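**FOR IMMEDIATE RELEASE**

# Zuvia Sets December Homecoming Run at Sperling Hall, With New Live Album to Follow

*Country and string-band group returns to the room where it played its first ticketed show*

SPERLING – Country group Zuvia will close out its touring year in December with two nights at Sperling Hall, the 1,125-seat theater where the band played its first ticketed show nine years ago. Both concerts will be recorded for a live album, the group's first, to be released by Hullico Records in the spring.

Tickets go on sale to the general public at 10 a.m. local time on the first business day of November. Members of the band's mailing list will receive a presale code by email the evening before. Each buyer is limited to four tickets per night. All seats are reserved, including the balcony.

The two concerts will have different set lists. The first night will cover the band's three studio albums, including the whole of "Prarnum," the record that brought the group its first national radio play. The second night will be built around older material, songs by other writers and a short acoustic set performed at a single microphone near the front of the stage. No song from the acoustic set has been on a Zuvia album.

"We learned how to be a band in this town, and a lot of that happened in front of people who were nice enough to stay to the end," the group said in a joint statement. "We've wanted to make a live record for a long time. When Hullico asked us where, there was only one place on the list. If you were at that first show, please come back. We play the songs a little slower now and we know all the words."

**About the recording**

Hullico will record both nights in full with a mobile recording truck parked on the north side of the theater. The live album will draw from the two concerts and from the sound check on the first afternoon, where the band plans to run through songs it hasn't yet decided to include. The label expects to use between 14 and 18 performances. Overdubs are not planned.

The album will be issued on vinyl, on compact disc and through the usual streaming services. The vinyl edition will be a double album in a gatefold sleeve. A numbered pressing of 348 copies, with a printed set list from each night, will be sold only through the theater's box office and the band's own store. Copies from that pressing can't be reserved ahead of time.

"A lot of live albums get put together from ten or twelve cities," Hullico said in a statement. "Zuvia asked for one room and one audience over two nights. Sperling Hall has a short natural echo that flatters fiddles and voices, and we're going to leave it in."

Audience members should know that their applause and singing may be heard on the finished album. A notice to that effect will be posted at each entrance. Filming of the concerts is not planned, and the theater's normal rules on phones and cameras apply. Short clips for personal use are fine. Flash, tablets and selfie sticks are not.

**Songs and players**

Zuvia will appear with its regular five-piece lineup of guitar, fiddle, mandolin, upright bass and drums. A pedal steel player and a three-voice choir will join on both nights. The choir sang on the title track of "Prarnum" and on the closing song of the band's most recent album, "Low Water Road," but has never performed either song with the group in concert.

The band has confirmed that the following songs will be played at some point during the run:

- "Low Water Road"
- "Prarnum"
- "Four Doors Down"
- "Porch Light, Left On"
- "Good Coat"
- "The Long Way to Your Mother's"

"Good Coat" has not been played in concert since the band's second tour. The group returned to it in rehearsals this summer with a new arrangement that moves the melody from guitar to mandolin. One new song, still without a title, is also expected on the second night.

A support act will open both evenings and will be named in a later release. Doors open at 6:30 p.m., with the support act at 7:30 p.m. and Zuvia at 8:30 p.m. Each concert will end by 11 p.m. There will be one intermission on the second night only, ahead of the acoustic set.

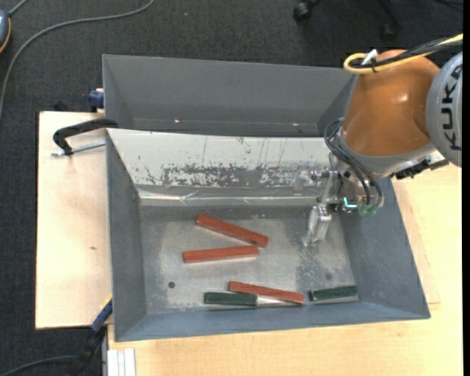 *Red and green blocks in a metal bin, with a robot arm reaching in.*

**Tickets and access**

Tickets will be sold through the Sperling Hall website and in person at the box office on the ground floor. The box office is open from noon to 5 p.m. on weekdays and for two hours before every performance. A separate ticket is needed for each night. There is no two-night package, though buyers who want the same seat for both shows can ask for it at the window.

Wheelchair spaces and companion seats are available on the main floor and may be booked online or by phone. Assistive listening devices can be borrowed at no charge from the coat check. The balcony is reached by stairs only. Sign language interpretation will be provided on the second night. Patrons who need it on the first night should contact the box office at least two weeks ahead.

Parking is available in the lot behind the theater and in the public garage across the street. The north side of the building will be closed to vehicles during the run to make room for the recording truck. Patrons being dropped off should use the main entrance.

Unclaimed tickets will be released at the box office 30 minutes before the support act. Tickets are not refundable but may be exchanged for the other night, if seats remain, up to 24 hours before the concert.

**About Zuvia**

Zuvia is a five-member country and string-band group formed in Sperling. The band has released three studio albums, all on Hullico Records, and tours clubs, theaters and summer festivals across the United States and Canada. The members share writing credit on all original songs. This year's tour has covered the material on "Low Water Road."

**About Hullico Records**

Hullico Records is an independent label that releases country, folk and bluegrass music. It runs its own studio and a mobile recording truck, and handles its own mail order.

**About Sperling Hall**

Sperling Hall is a 1,125-seat theater presenting concerts, plays and dance through the year. The building was put up as a movie house and still has its original balcony and ceiling. The stage floor was replaced last year.

**Media notes**

Press tickets are limited and will be assigned by the label. Requests should go to the Hullico press office and should give the name of the outlet and the night preferred. Photographers will be admitted to the side aisles for the first three songs of each concert – there is no pit at this venue. Interviews with the band can be arranged by phone through the end of November. Cover art and a full track listing for the live album will be sent out with the spring release announcement.

\# \# \#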